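Galtus Roadside Beacon

Cloreo road safety range
Updated 21 April 2020

We've wanted to stock a proper breakdown light for ages, and the Galtus is the one we kept coming back to. It's a flat amber disc that you put down behind your car after a bump or a breakdown, so drivers coming up the road see you in good time. We tried it in March on the bend by the Ginting depot, in rain, and could pick it out from 400 metres!

Weight: 94 g with battery
Run time: 16 hours flashing, 23 hours on steady
Colour: amber
Base: rubber ring with magnet
In the box: beacon, pouch, charging lead, printed card

The switch is big enough to find with gloves on (Teguh Pelupessy in our shop insisted on that) and the magnet will hold it to a steel door or boot lid. There are two settings, flash and steady. Hold the switch down for three seconds and it locks, so it won't come on in the glovebox.

Please don't walk back along a motorway to place it. Get everyone behind the barrier first and ring for help.

Fits the Inness boot organiser, sold separately.

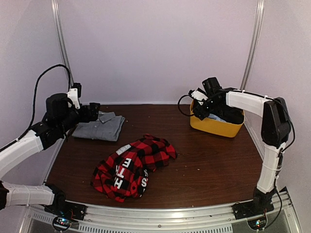
Practise with your beacon at home before you need it – five minutes is plenty. Run through both settings, lock the switch and unlock it again, then pack it all back in the pouch. Any flat top will do, and a dark brown wood-grain one like the table in the photo is lovely for it, as the amber shows up so well on a dark surface. Questions about charging go to Marlina Mandagi on the parts desk.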